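3.2 Containers and surfaces in the shared kitchen

The second part of our study concerns the small containers which people keep near the place where food is prepared. In the diary entries from Irkmont, the fruit basket was mentioned 73 times, more often than any other open container. Wubshet and Man coded each entry by what the container held and where it was normally kept.

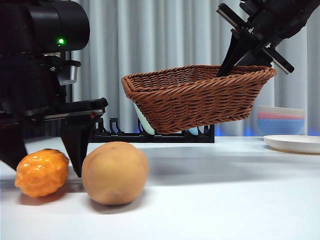
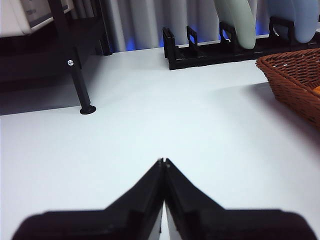

Figure 4. Two views of the tabletop used in the Irkmont kitchen.

Storage on the table competes with work on the table, and our participants were well aware of it. Many of them wrote that an open container is easy to fill but difficult to place, especially when a dish rack already takes a fixed part of the surface. The wicker basket in Figure 4 (first view) has flared sides and a thick rolled rim, so it needs more width at the top than at the base - a property which the diaries seldom name, but which explains several complaints about baskets touching the neighbouring objects. Shelving was judged more favourably. A unit standing on the table, as in the second view, lifts an appliance above the work surface, although its feet still occupy some of the area. Participants in Grinomgate preferred wall shelves for this reason, and they described the grey zone under a low shelf as a place where things are forgotten. We return to this point in Section 4.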